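Steketti Tabletop Kitchen Collection: Data Card

Version 2, released 12 July 2026
Contact: Rami Abou Jaoude

Summary

Steketti is a collection of photographs and written annotations covering play-kitchen items arranged on a tabletop. It was prepared to support work on naming, sorting and putting away small household objects. Each record consists of one overhead picture, a list of the items present, and a short instruction of the kind a person might give when asking for the table to be set or cleared.

The release contains 59 item types in 8 categories. Category definitions are given in categories.txt, and the annotation guide is in guide.txt. Users of Version 1 should note that the former category "tableware" has been divided into "dishes" and "containers."

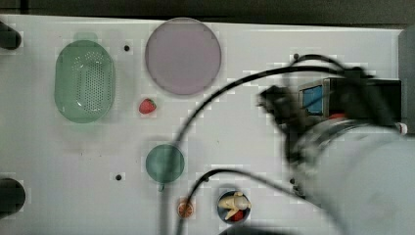 Annotators are required to decide first whether an item is a container, a dish or a food item, and only then to record its color and shape. Containers are items that can hold other items without their rolling off. The green oval colander and the dark navy cup both fall under this heading. The lavender-pink plate is entered as a dish. The small round teal-green piece with a short handle stub could be read as a pan or as a lid, and is to be labeled "round dish, handled" with the uncertainty flag set. Toy food is named after the food it represents, so the entries read "strawberry," "orange slice" and "banana," with the word "toy" supplied by the category field. Where one item rests in another, as the banana does in the cup, the relation "in" is recorded for the inner item. An item too far hidden to be named, such as the red one beneath the banana, is entered by color alone.

Annotation fields

item_name: common name in American English, lower case
category: one of the values in categories.txt
color: the main color, followed by a modifier where needed
relation: in, on, under, beside or none
uncertain: yes or no

Color terms

The permitted list has 11 base colors. Modifiers such as "pale" and "dark" may be added to any of them. Teal and lavender are treated as base colors in this release. Records carried over from Version 1 that used "blue-green" or "light purple" have been corrected.

Splits

The collection is divided into two parts, named Jever and Tatik. Jever is intended for development and Tatik for testing. The parts share item types but have no arrangement in common. A further part, Hung, is planned for September and will cover cutlery and serving tools.

Known limitations

Items are play versions, and their proportions differ from those of real kitchenware. Labels for shallow round items remain the least consistent in the collection. Materials are not annotated.

Corrections

Requests for correction should state the record number, the field concerned and the proposed value. Accepted changes are listed in changes.txt.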